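Section 7: When the Fingers Stop Short

Of all the faults in this guide, the half-close is the one we learned the most from, and once you know the trick it is a pleasure to track down! The trigger comes all the way back, the fingers start to move, and then they stall with a gap still between the tips. It showed up on our Masteo hand-held gripper in March, after 259 clean grasps in a row, and dropped a folded cloth on the next one.

Start every check with the gripper over a bare patch of tabletop, fingers fully open.

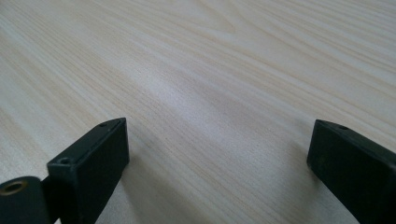 Leandro Medina
Gripper Maintenance Lead, Zestska

7.1 Before you begin

CAUTION: Keep your free hand away from the fingers and the linkage whenever the trigger lock is off. A stalled finger can let go all at once, and it closes faster than you'd think.

You will need the small hex key from the kit, a dry brush and the Cuautle thread gauge.

7.2 Finding the fault

1. Set the trigger lock and look at both fingers from above. They should sit evenly on either side of the center line.
2. Release the lock. Squeeze slowly and listen. A scrape means dirt in the linkage. A click followed by silence is error 29 in the log, a slipped finger screw.
3. Let the fingers open again. If one lags behind the other, mark that side with tape.
4. Set the lock and try the screws on the marked side. Ours had backed out 2 turns, and you could feel the finger rock.
5. Tighten until snug, then stop. The finger bodies are printed plastic and will strip.

Note: If the log shows 379 instead, skip the rest of this section and go to Section 9. That code is for the position sensor.

7.3 Two grippers at one table

Once the screws are tight, go back to the real job. Cloth near a basket is a wonderful test. The material folds, the rim gets in the way, and a weak grasp shows up right away. If a second operator is working across from you, agree on who moves first.

CAUTION: Never reach across the table while the other gripper is unlocked. Say "locked" out loud and wait for the answer.
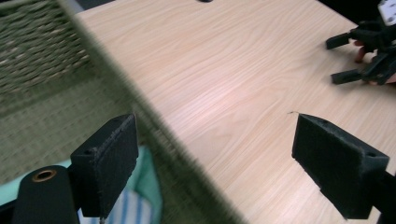 Photo: Trinidad Cisternas / Trudelance

6. Keep both grippers open on the approach, with clear table between them.
7. Bring yours down over the cloth and close it slowly. Watch the tips, and stay off the basket rim.
8. Lift a hand's width, hold, and set the cloth back down.
9. Repeat ten times. If the fingers stop short even once, lock the gripper and take it out of use.

Note: Brush lint off the pads between runs. Lint can feel just like a loose screw, and we chased that one for a whole afternoon.

Write the result on the service card, along with the side you tightened.

Section last revised April 9, 2019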